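Adovbridge - Reunion Taping, Pre-Show Safety Checklist
Inspection date: 25/02/2019
Checked by: Vlasta Gajdoš

Stage and set
Cast risers level and locked: OK
Carpet edges taped: Redo. Tape is lifting by the host's chair, and two of the cast will be in long gowns.
Overhead lights, safety cables: OK, 2 replaced
Cable covers, backstage hall: OK

Audience
Seats installed: 436
Aisle lights: Row 67 of the seating log lists one dead bulb. Still dead.
Exits clear: No. The Solora banner stand blocks the left doors. Move it before doors open.
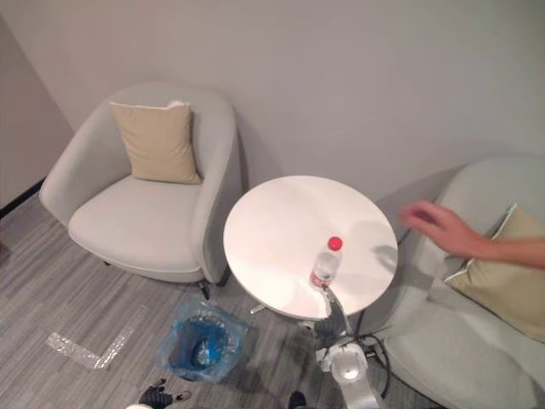 Cast areas
Separate routes to the stage: OK. Salinas cast use the north stairs, Leltesico cast use the freight elevator. Keep it that way after what happened in November.
Dressing room smoke alarms: OK, tested
Candles: None allowed. Two requests turned down.
Hair and makeup outlets: Overloaded. Nearly every socket had a splitter in it - add a second circuit.

Fire and first aid
Extinguishers in date: OK
Medic on site: Confirmed for the full taping

Recheck carpet tape, left doors and makeup outlets before cast call.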